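Wallum aplaza la compra de su segundo brazo robótico y revisa el presupuesto de consumibles

02/08/2026

El centro de formación técnica Wallum ha decidido aplazar hasta noviembre la compra de un segundo brazo robótico para su taller de manipulación. El dinero para el equipo estaba previsto en el plan del año, pero la dirección prefiere esperar a tener dos ofertas completas sobre la mesa. Hasta el momento solamente ha llegado una, la de la firma Nurix. La segunda, de Steritz, llegó sin el precio del mantenimiento y fue devuelta para su corrección.

La decisión fue comunicada al personal en una nota interna de dos páginas. En ella se explica que el primer brazo fue comprado con un presupuesto calculado únicamente sobre el precio de la máquina. Los gastos que vinieron después no estaban en ninguna partida: los dedos de recambio para la pinza, el soporte de la cámara de muñeca, los cables y las horas de instalación. El taller tuvo que pagarlos con el fondo de material didáctico, que por esta razón terminó el curso casi vacío.

Para la nueva compra se ha preparado una hoja de cálculo con 22 conceptos. Cada proveedor debe rellenarla completa, también cuando el precio de un concepto es cero. Se pide, entre otras cosas, el plazo de entrega de las piezas de desgaste, el coste de la licencia del programa de control después del primer año y el precio de una visita técnica fuera de garantía. Este último dato es el que más diferencia puede producir entre las ofertas, según la nota.

El trabajo del taller consiste en ejercicios de agarre y colocación sobre mesa. Se utilizan platos, cuencos y alimentos de juguete, y los alumnos preparan la disposición de los objetos antes de cada serie. Es un material barato y fácil de sustituir, pero en el primer presupuesto no figuraba. Ahora tiene una línea propia de 500 euros al año, y en ella entran también las superficies de mesa, que se marcan con el uso.
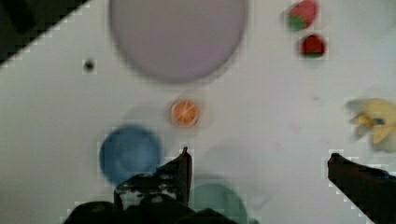 La dirección del taller considera que esta línea puede parecer pequeña al lado del precio de un brazo, pero que tiene consecuencias prácticas. Si falta una pieza, la serie de ejercicios no se puede repetir en las mismas condiciones, y los resultados de un grupo ya no se comparan bien con los de otro. Por ello se comprarán juegos repetidos de los mismos modelos, guardados en cajas cerradas, y no piezas sueltas de distintas tiendas como se hizo hasta ahora.

También cambia la manera de calcular los recambios de la pinza. En el plan anterior se suponía un par de dedos por año. El consumo fue de 3 pares, en parte por choques contra la mesa durante las primeras semanas, cuando los alumnos todavía no dominaban la altura de aproximación. La nueva hoja pide a los proveedores el precio por par y el precio por lote, y pregunta si los dedos se pueden fabricar en el propio centro sin perder la garantía. Nurix ha respondido que sí, con la condición de respetar un peso máximo. De Steritz se espera todavía la respuesta.

Otro punto de discusión es la cámara. El equipo actual lleva una cámara pequeña en la muñeca, y los instructores están contentos con su posición, pero quieren mejor resolución. Se ha pedido que el segundo brazo se presupueste en dos variantes: con cámara incluida y sin ella. En el segundo caso, el centro compraría la cámara por separado y habría que sumar el soporte y las horas de calibración. La nota recomienda no decidir por el precio de catálogo, porque las horas de calibración del primer equipo fueron más de las previstas.

El alquiler ha sido estudiado como alternativa. La empresa Lai ofrece un brazo de características similares por meses, con el mantenimiento incluido. Para un curso completo la cuota resulta más alta que la parte anual de una compra, pero el gasto es conocido desde el principio. El taller no descarta esta opción para el periodo entre noviembre y el final del curso, en caso de que la entrega de la máquina comprada se retrase. El contrato de alquiler no incluye los daños en la pinza, y este detalle deberá negociarse antes de firmar.

Mientras tanto, los grupos seguirán compartiendo el brazo existente. Los turnos serán más cortos y la preparación de la mesa se hará antes de entrar en el turno, de modo que el tiempo de máquina se use para los ejercicios. Los instructores han pedido además una segunda mesa con las mismas medidas, que servirá para preparar objetos ahora y para el nuevo equipo después. Esta mesa sí se compra ya, con cargo al presupuesto ordinario.

Los proveedores que deseen presentar oferta pueden solicitar la hoja de cálculo en la secretaría de Wallum. No se admitirán ofertas con conceptos en blanco. Las que lleguen completas serán abiertas en noviembre, y el resultado se publicará en esta misma página.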